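How a Robot Learns to Sort Spoons

A robot arm does not know what a spoon is. It has motors, a camera and a gripper, and it needs examples before it can do a job. The students in the Lukumay Robotics Club spend most of the school year making those examples.

The job they picked is sorting utensils into baskets. A student holds a gripper in each hand and does the sorting at a table. One full try, from start to finish, is called a demonstration. By 13th June the club had recorded 488 of them.

Next comes checking. Club leader Lilian Kombo asks two students to watch each recording. If a spoon is dropped outside the baskets, the recording is marked and put in a separate folder. The club kept 400 recordings and set aside the rest.

The good recordings go into a computer program the students named Tanen. Tanen compares what the camera saw with how the grippers moved. It looks for patterns - for example, where the fingers close on a long, thin handle. This step is called training. It can take up to 5 hours.

Some utensils are harder than others. Chopsticks are thin and can roll. A soup spoon has a deep bowl, so it tips when it is held near the end of the handle. Wood, metal and ceramic also reflect light differently, and the program has to handle all three.

In September the club will start a new set of demonstrations with forks. 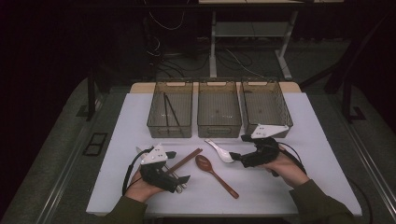 Sorting chopsticks and spoons with two hand-held grippers.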